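Trinora opens orders for hand-held gripper kit
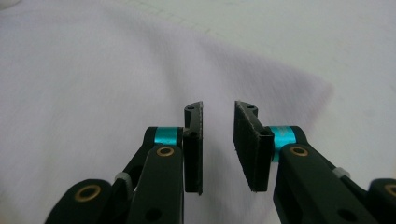
A hand-held gripper with its two jaws open over white fabric.

Trinora began taking orders Wednesday for a hand-held gripper kit aimed at labs and small shops that teach robots to handle cloth. The first batch is limited to 100 kits, and buyers can take up to 10 each.

A person holds the tool and does a job such as folding a shirt, and the recorded motion is then used to train a robot arm. The kit ships in parts. Domnica Zamfir, who runs the product side at Trinora, said a first build takes an afternoon with ordinary hand tools.

The finger pads can be swapped without taking the linkage apart. Replacement pads are sold in pairs, and Trinora says a pair is good for 1000 grips on cotton before it should be checked for wear.

Gristia, a laundry equipment maker, had the kit on trial for 26 days. Anca Chiriac, an engineer there, said it did well on towels and sheets but needed a slower hand on thin lining fabric. She also asked for a clearer assembly guide. Zamfir said a revised guide will go out with the first orders.

Shipping starts in June. Trinora has not said when a second batch will follow.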